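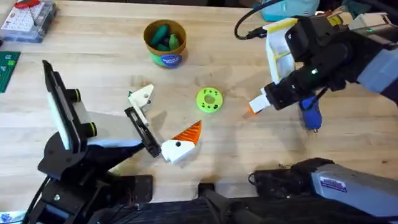
图片来源：Trornik

第4章 剧集录制与续播设置

适用机型：Flastero 机顶盒，固件版本 816 及以上
修订日期：2/4/19

4.1 准备工作

本章说明如何在 Flastero 上订阅整部剧集、录制首播、管理字幕以及在多个房间之间续播。频道搜索和网络连接须已按第2章、第3章完成。

开始前请确认以下各项：

· 遥控器已与主机配对，按“主页”键有响应。
· 外接硬盘已插入背面标有“REC”的接口。侧面接口只用于播放照片和音乐，不支持录制。
· “设置 > 系统 > 时间”中的时区与所在地一致。时区错误时，节目指南仍能显示，但预约录制会按错误的时刻启动。
· 已登录 Venter 账户。未登录时可以录制单集，不能使用整季订阅和跨房间续播。

注意：首次接入的硬盘须格式化，硬盘中的原有数据将全部清除，且无法恢复。请先备份。

4.2 格式化录制硬盘

1. 按“主页”键，选择“设置 > 存储”。
2. 在设备列表中选中外接硬盘，按“OK”键。
3. 选择“格式化为录制盘”。
4. 屏幕提示输入管理密码。出厂密码印在保修卡背面，修改过密码的用户请输入新密码。
5. 进度条走完后，硬盘名称旁出现红色圆点，表示可以录制。

警告：格式化过程中不要拔出硬盘或切断电源。

录制内容经过加密，只能在执行格式化的主机上播放。将硬盘接到电脑或另一台机顶盒时，文件不可读取。更换主机后须重新格式化。

4.3 订阅整季剧集

整季订阅会录下同一剧集在指定频道的全部首播。播出时间调整时，预约随节目指南自动更新。

1. 按“指南”键，找到该剧任意一集。
2. 按“信息”键打开详情页。
3. 选择“订阅本季”。如需包括以后各季，选择“订阅全部”。
4. 在“频道”一栏选择录制来源。同一剧集在标清和高清频道同时播出时，默认使用高清频道。
5. 在“重播”一栏选择“忽略”或“录制”。默认为“忽略”。
6. 设置前后余量。开始前余量默认为 2 分钟，结束后余量可设为 0、20 或 40 分钟。
7. 选择“保存”。指南中相应节目旁出现双圆点标记。

说明：

（a）颁奖礼、体育直播等节目之后播出的剧集容易延后，建议将结束后余量设为 40 分钟。
（b）幕后花絮、主创访谈和预告特辑在节目指南中通常以单独节目名登记，不属于整季订阅范围，请用“单次录制”预约。
（c）两季之间停播时，“订阅全部”保持有效。例如某剧在 7 月回归，首集进入节目指南后即自动预约，不必重新设置。
（d）部分频道将两集合并播出，并登记为一个节目。此时录制列表中只显示一个条目，播放时可用章节键跳转。

4.4 预约冲突

主机内置双调谐器，可同时录制两个频道。第三个预约与前两个时间重叠时，屏幕显示“预约冲突”。

处理步骤：

1. 在冲突提示中选择“查看”。
2. 列表按优先级从高到低排列。用方向键选中要调整的条目。
3. 按黄色键上移，按蓝色键下移。
4. 排在末位的条目如有重播，右侧会显示“可改录”。选中后按“OK”键，改录重播场次。
5. 按“返回”键，选择“保存顺序”。

注意：前后余量计入录制时间。两档节目首尾相接而仍提示冲突时，可先缩短前一档的结束后余量，再返回本页检查。

同一频道上首尾相接的两档节目共用一个调谐器，不产生冲突。

4.5 字幕与音轨

字幕由 Prokov 字幕模块处理，录制时随节目一并保存。

1. 播放中按“选项”键。
2. 选择“字幕”，再选择语言。灰色条目表示该节目未提供此语言。
3. 选择“样式”，可调整字号、底色和位置。
4. 选择“音轨”，可在原声、配音和口述影像之间切换。
5. 如需将当前选择用于整部剧集，勾选“应用于本剧”。

字幕与声音不同步时，在“字幕 > 偏移”中按左、右方向键校正。该数值只对当前一集有效，退出播放后清零。

说明：固件版本低于 816 时，“应用于本剧”不可用，升级方法见第7章。

4.6 跨房间续播

在一个房间暂停后，可在另一个房间从同一位置继续播放。两台设备须接入同一家庭网络，并登录同一 Venter 账户。

主机设置：

1. 选择“设置 > 家庭网络 > 共享录制”，设为“开”。
2. 记下屏幕显示的配对码。

副机设置：

1. 选择“设置 > 家庭网络 > 添加主机”。
2. 输入配对码，按“OK”键。
3. 返回主页，“录制”一栏出现主机名称，即设置完成。

注意：主机处于深度待机时不响应副机请求。使用续播功能时，请将“设置 > 电源 > 待机模式”设为“快速启动”。

各用户的播放进度分别保存。多人共用一台主机时，请在播放前按“用户”键切换，否则新的进度会覆盖当前用户的记录。

4.7 隐藏剧情信息

节目指南中的分集简介和缩略图可能透露后续情节。启用本功能后，未观看分集只显示集号和播出时间。

1. 选择“设置 > 显示 > 剧情信息”。
2. 选择“隐藏未观看分集”。
3. 如只对个别剧集启用，选择“自定义”，再逐一勾选剧名。

该设置不影响频道自身播出的预告片，也不影响 Venter 首页的推荐海报。

4.8 常见故障

录制列表为空：检查硬盘是否接在“REC”接口，硬盘名称旁是否有红色圆点。

录制中断：在“设置 > 存储”中查看剩余空间。开启“自动清理”后，空间不足时系统先删除已观看条目。加锁条目不会被删除。

结尾缺失：节目延后播出，超出余量。按 4.3 第6步增大结束后余量。

副机提示“找不到主机”：确认主机未处于深度待机，两台设备位于同一网络。路由器的访客网络与主网络相互隔离，不能用于续播。

错误代码 E-20：硬盘供电不足。改用自带电源的硬盘，或接入 Trornik 供电底座，底座的接线方法见附录B。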